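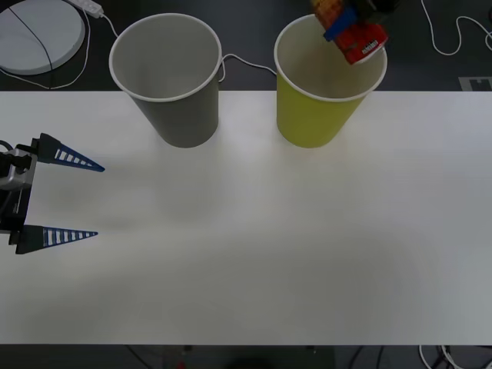 ¿Cuándo conviene recoger la mesa después de una merienda?

Antes de que transcurran 20 minutos desde que se levanta el último invitado. Pasado ese tiempo, los restos se adhieren y la tarea se prolonga sin necesidad.

En esta bitácora se ha tratado en otras ocasiones el orden de la despensa y el cuidado de los manteles. La presente entrada se dedica a un asunto más modesto, el de los vasos de papel, las latas y los cuencos que quedan sobre la mesa, y responde a una consulta de doña Magdalini Kourkoulas, lectora de estas páginas desde sus comienzos, que deseaba conocer el procedimiento que se sigue en esta casa los domingos.

Los vasos de papel se retiran en primer lugar. Se comprueba que no contengan líquido, se vierte en el fregadero lo que hubiera quedado y solo entonces se encajan unos en otros. Quien suscribe adquiría hasta hace poco los vasos blancos de Hekar, y ha pasado a emplear vasos de color, con los que cada persona reconoce el suyo durante toda la tarde. El consumo ha disminuido de forma apreciable. Los envoltorios pequeños no deben introducirse en los vasos usados, por más que la costumbre esté extendida, pues después hay que separarlos a mano.

Las latas requieren otra atención. Una lata abierta conserva casi siempre algo de bebida en el fondo y deja cerco en cualquier superficie clara. Se recomienda trasladarla en posición vertical y tener a mano un cuenco amplio que recoja el goteo. En esta casa se utilizan 2 cuencos, uno para dicho fin y otro para las cucharillas. 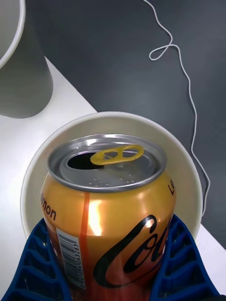 Lata de aluminio abierta, con su anilla amarilla, y cuenco blanco.

Una vez vaciada, la lata se enjuaga con poca agua y se deja escurrir boca abajo. Don Iason Kokkinos, vecino del inmueble, sostiene que el enjuague es superfluo y que basta con escurrir. Se respeta su criterio, si bien en verano, y en particular durante el mes de julio, la presencia de hormigas en la cocina aconseja mantener la práctica.

Los cuencos se lavan al final, con agua templada y sin estropajo metálico. El escurridor Korholm, que presta servicio en esta cocina desde la mudanza, admite 3 piezas de tamaño mediano; las restantes se secan con paño y vuelven de inmediato al armario.

Queda la mesa.

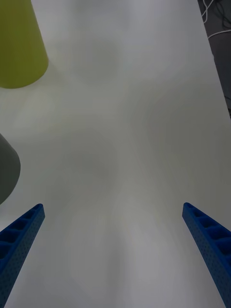
Una superficie blanca y mate se limpia con bayeta húmeda bien escurrida y, a continuación, con un paño seco, siempre en la misma dirección. Se probó en su momento el limpiador Kuten, que dejaba un velo visible a contraluz, y se ha vuelto al jabón neutro diluido. Los cercos antiguos ceden con una segunda pasada y algo de paciencia.

Los vasos sin usar se guardan en su funda, con la abertura hacia abajo. La última compra, efectuada en el almacén Cárdenas, fue de una caja grande, de la que restan 97 unidades. Se informará en una próxima entrada sobre las servilletas, cuestión que también planteaba doña Magdalini y que exige un examen aparte.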